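About us

Kasance began with a gift that arrived in pieces. Marcus Boateng had posted a glazed bowl to his aunt in Arkerstead, and it got there as a bag of bits. He spent that August learning how to pack a box properly, and he's been happily at it ever since!

We pack and send presents for small shops and for anyone who'd like a parcel to look lovely when it's opened.

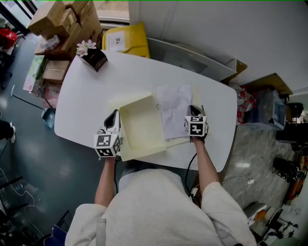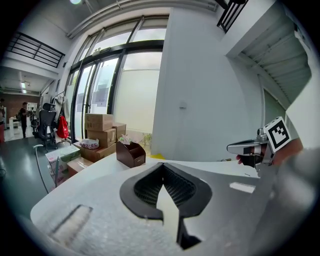 Everything gets packed by hand. A good box is half the present, we think, so we're fussy about them. We keep 19 sizes on the go, from one that just about holds a bar of soap up to the big flat ones for framed prints, and we'll happily try three before we settle on the right fit. Paper matters just as much. Marcus likes it well scrunched, with plenty of air in it – smooth sheets slide about and do very little when a parcel gets dropped. Corners first, then underneath, then the gift, then more paper than you'd think.

Our first regular customer was Baltov, the candle makers, who sent us 12 parcels to see how we'd get on and have stayed with us ever since. Uzor came next with their teas and biscuits (packing day for those smells wonderful), and these days we look after orders for all sorts of makers, plus a steady stream of birthdays, new babies and thank-yous from people who just ring up and ask.

There's no smallest order. If you have 2 mugs and a card, we'd love to pack them for you, and if you have 50 hampers we'll clear a day and put the kettle on. Handwritten notes are free, and we do like writing them, so send us as many words as you can fit on a postcard.

You can bring things to us in Arkerstead on any weekday or post them over – an old carrier bag is fine, we'll take it from there. Ring first if it's something very large or very breakable, and ask for Marcus.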